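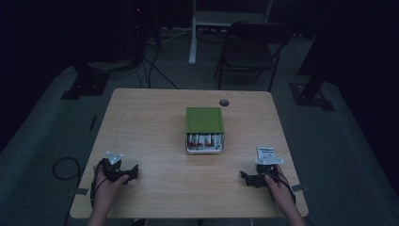

Talk notes: Showing a task by hand

Search this site Search Type and press enter

3 min read

Slide 1. Good afternoon. My name is Emília Murín and I work on teaching by demonstration at Zanorbridge. Wait until the people at the back sit down.

Say: in this first slide the person holds one gripper in each hand. On the table is a small box of batteries with a green lid. Ask the room which hand they would use first. Let two persons answer.

Slide 2. Two ways to show a task. With remote control, the operator moves the arm from a distance and feels very little. With hand-held grippers, we do the task with our own arms. Our people learn the second way faster, but they also move too fast. Speak slowly here, I always hurry.

Slide 3. Numbers from the Pandus work. We recorded 804 demonstrations and kept 396. Explain why we threw away the others: the marker plate was hidden, or the person corrected a mistake in the middle. Corrections can be useful, but we keep them in a separate folder.

Slide 4. Advice for new demonstrators. Begin every time from the same position. Do not talk with your hands. If the cable pulls, stop and begin again.

Slide 5. Thanks to Amos Ambrose for the recordings. Questions.

Comments

Corinne Obi: Will you share the slides too? I missed the part about remote control.

Otis Dvorak: We had the same problem with hidden markers at Stanlow.

Emília Murín: Corinne, yes, I will send them to you.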